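Dunent
Work Table Check: Surface, Tape and Desk Items
Form 24, June round
Checked by: Natália Serrano
Reviewed by: Teresa Loureiro
Start time: 8:40 a.m.

Mark each item OK, Fix or N/A. Write a comment for anything marked Fix, and for anything marked OK that you want looked at again next round. Comments can be short. If you fix something on the spot, mark it Fix and write "done" so the next person knows it was changed.

Section A. Before you start

A1. Last round's form read through. OK
Comment: Two items carried over from Horácio Fonseca's sheet, the tape at the seams and the mouse pad sliding. Both are covered below.

A2. Walkway to the table clear for its full width. OK

A3. Lights over the table all working. OK
Comment: Bright enough to read small print at the table. Glare on white and glossy items when you stand on the near side. Not a safety problem, but it makes it hard to see scratches, so look at those from the other side too.

A4. Cleaning cloth, scraper and spare roll of blue tape in the drawer. Fix
Comment: Cloth and scraper there. Tape roll down to the last few turns. New rolls are on order from Antunes.

Section B. Mouse

B1. Shell free of cracks, chips and sharp edges. OK
Comment: Ran a fingertip along both sides and around the front. Smooth all over. The old one that Takeck sent had a burr near the front and it was taken out of use.

B2. Left and right buttons click and come back up. OK
Comment: Both fine. Left is a little softer than right. Same as last round.

B3. Scroll wheel turns freely, no grit in the slot. OK
Comment: Brushed out the slot anyway. Use the dry brush only. Abdelilah Morsy asked whether compressed air is allowed. It is, but take the mouse away from the table first and wear glasses.

B4. Seam between the buttons clean. OK
Comment: Skin oil and dust collect there and on a white shell the line goes gray. Wipe along the seam, not across it.

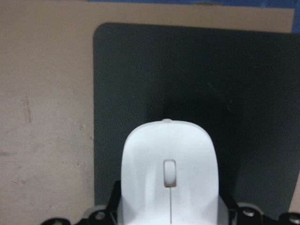 Item B4: white mouse, scroll wheel and button seam, dark pad behind.

B5. Battery door closes flush. OK
Comment: Closes with a click. Hold the mouse upside down and give it one shake. If the door moves, mark Fix.

B6. Battery not swollen or leaking, contacts clean. OK
Comment: Replaced the cell at the start of the month, a Grasier one from the supply closet. Old cell went in the battery bin, not the trash.

B7. Feet on the underside all in place. Fix
Comment: Back foot lifting at one end. Pressed it down and it came up again. It needs a new foot, glue will get onto the pad. Ordered.

Section C. Mouse pad

C1. Pad lies flat, no curled corners. OK
Comment: Corners are rounded on this one and stay down better than the square-cut pad we used before. If a corner starts to lift, turn the pad over and leave it under something flat overnight. Do not tape it down.

C2. Top surface clean. OK
Comment: Lint roller, then a barely damp cloth. Dark pads hide spills, so feel for stiff spots with the back of your hand.

C3. Underside grips the table. Fix — done
Comment: This is the carried-over item. The pad was sliding when pushed with two fingers. Washed the underside in the sink, let it dry for 30 minutes and put it back. It holds now. Dust from the table had filled the texture. Please check this every round.

C4. Pad sits inside one taped square. OK
Comment: It does not have to be perfectly straight. A slight tilt is fine and nobody needs to spend time lining it up. What we do not want is the edge of the pad sitting on top of the tape, where it rocks and wears the tape through. Leave a gap you can see on the sides nearest the tape.

Section D. Table surface and tape

D1. Surface free of tears, lifted edges and bubbles. OK
Comment: Went over the whole table by hand, starting at the far end.

D2. Surface free of spills and residue. OK
Comment: Smudges and scuffs and a few light streaks. Those are wear and can stay. Anything sticky has to go. I found one sticky spot near the front and cleaned it before going on.

D3. Tape pressed down along its whole length. Fix — done
Comment: Pressed every strip with the side of the scraper. One end was loose enough to catch a sleeve. Trimmed it and put down a short new piece.

D4. Tape lines straight enough to read as squares. OK
Comment: Uneven in places and there is a kink in one of the cross strips. I left it. Pulling up a whole strip for a small kink does more damage to the surface than the kink does. Replace it only if it lifts or if the square is no longer clear. Teresa agrees. 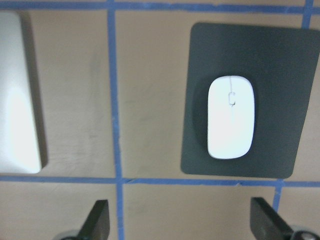

D5. No double layers of tape thicker than two strips. OK
Comment: Crossings are allowed to be two strips thick. Anywhere it is thicker, peel back and redo. I had to redo one crossing in the last round and the edge had picked up enough dirt to be a ridge.

D6. No old tape residue outside the lines. OK
Comment: Citrus cleaner works, but test it at a corner first. Do not use it under the pad.

Section E. Loose items on and near the table

E1. Anything left in a square is supposed to be there. OK
Comment: Pens and markers are allowed. Lay them down flat inside a square with the cap on. Check that the cap is pushed all the way, a marker with a half-seated cap dries out and can leave a spot that will not come off.

E2. Mouse kept on its pad when not in use. OK
Comment: Aníbal Pinheiro wanted this added after the mouse went off the table edge in the spring. The pad gives it enough drag that a bump does not send it anywhere. It can sit anywhere on the pad, upper half, lower half, it makes no difference.
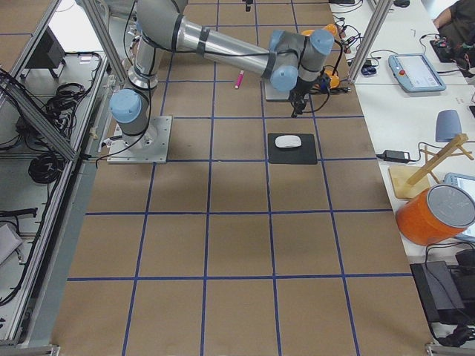
The rule goes for short breaks as well. If you are stepping away for coffee, put it back on the pad first. I have seen it parked on the bare surface more than once this month, and with the back foot lifting (see B7) it scratches.

E3. Cables coiled and off the floor. OK
Comment: Coils are on the side shelf. Coils are a bit loose and could be tied. I am marking OK, nothing is hanging where a foot or a chair would catch it. Would like them tied before next round all the same.

E4. No food or open drinks within reach of the table. OK
Comment: One closed water bottle on the windowsill. Fine there.

E5. Rails and corner brackets along the table side tight, no sharp ends. OK
Comment: Tried each bracket by hand, no play. Do not tighten with the long wrench, the short one is enough.

Section F. Open items

F1. New foot for mouse (B7). Horácio to fit when it comes in.
F2. Blue tape, 4 rolls (A4). Ordered. Same width as now, please check before opening.
F3. Ties for the cable coils (E3). Abdelilah.
F4. Mouse pad grip (C3). Recheck next round. If it slides again after washing, replace it.

Notes from review

Read through with Natália at the table. Agree with all marks. On D4, leave the kink as it is and stop carrying it over from form to form. On C3, add the wash to the regular list, once every 2 weeks, and hang the pad to dry. Do not put it on the heater.

B7 stays open until the foot is on. The mouse can be used until then, on the pad only.

T. Loureiro

Finish time: 9:25 a.m.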